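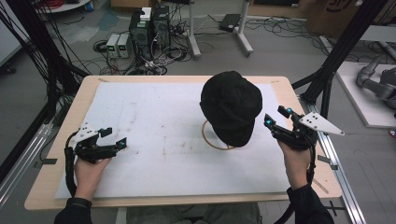
Do cap-shaping washes and sprays do anything, or am I paying for scented water?

Posted in Laundry, Clothes and Shoes

saltmarsh_sid

My walking cap has gone limp and there's a tide mark round the sweatband that I can't shift. The shop in Fanitside wants nine quid for a bottle of Zuster Cap Revive, 500 ml, which claims to "lift sweat and reset the crown in one go". Reset it to what? The label doesn't list anything I'd call an ingredient, only "cleansing agents" and "fresh linen".

They also sell a frame to dry it on, and the man at the till was very keen that I should have both. I've got a bottle of ordinary liquid detergent and a pudding basin at home. Before I hand over the money I'd like to hear from somebody who has used the stuff and doesn't sell it.

Also, is the top rack of the dishwasher a real method or one of those things people repeat? My sister-in-law swears by it, but she swears by vinegar for everything too.

oldgatepost

I bought the Zuster spray last summer for two caps and used it on one. The other I did in the sink with a small squirt of the liquid we use for woollens. Both came up the same. The sprayed one smelled stronger and that was the only difference I could find, and I was looking for one, having paid for it.

What works for me is dull. Fill a bowl with cool water, put in a little detergent and leave the cap in it for half an hour. Go round the sweatband with an old toothbrush, then rinse until the water stops clouding, which takes longer than you expect. Press it in a towel. Don't wring it. Don't put it on a radiator either, I ruined a good one like that and the crown has had a dent in it ever since.

Check what the brim is made of before you soak anything. Older caps can have cardboard inside, and once that has gone soggy no spray is going to bring it back, whatever it says on the bottle. Flick it with a fingernail. If it sounds dull and papery, stick to a damp cloth. 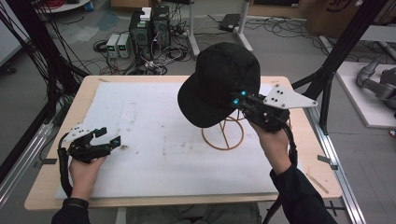
Rornby Community Help, Laundry and Mending Team

As for the frame, I'd say maybe. Anything round that holds the crown up while it dries will do the job. I've used a basin, a balled-up towel and a small football. A wire one does let the air get at the inside, so I can see the sense in it, but I wouldn't pay much. Mazurek in the precinct had some at £4 when I last looked and they seemed no worse than the dear ones.

The tide mark is salt and grease. If it's been there for years it may have taken the dye with it, and then you aren't looking at a stain at all, you're looking at faded cloth. Nothing in a bottle will sort that out. Try a bit of washing-up liquid neat on the mark for ten minutes first and see if it moves.

pegbag

just put it in the washing machine mine goes in every week with the towels and its fine

saltmarsh_sid

Fine as in it still looks like a cap?

pegbag

its a gardening cap

twelve_bobbins

I'd leave the dishwasher alone. I've tried it. Dishwasher tablets are made for baked-on lasagne and many have bleach in them, and the drying part gets hot enough to bother a plastic brim. Mine came out clean, I'll give it that, and about as purple as it had been navy. Someone will be along to say they've done it 12 times with no trouble. Perhaps they have. I'd want to see the cap.

Thin sports fabric is easier than cotton. It dries quickly and doesn't hold the grease so badly, so a cool hand wash is plenty. Skip fabric softener on it. Wool is another matter and I wouldn't soak a wool cap at all.

On "resetting the crown", my guess is there's a bit of starch in it. You can buy spray starch for far less and do the inside of the front panels once it's dry. It lasts until the next time you get rained on.

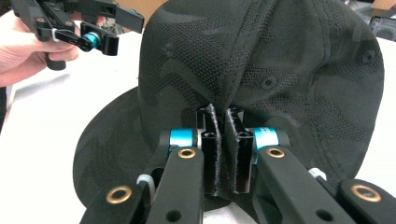
Other threads in Laundry, Clothes and Shoes

Does white vinegar really soften towels?
Suede brush or old toothbrush, is there any difference?
Zuster stain pen dried up after one use, can I revive it?
Wax jacket smells of dog, we don't have a dog
Ironing board covers that claim to reflect heat

Replies to this thread are open. Please don't post links to shops you work for.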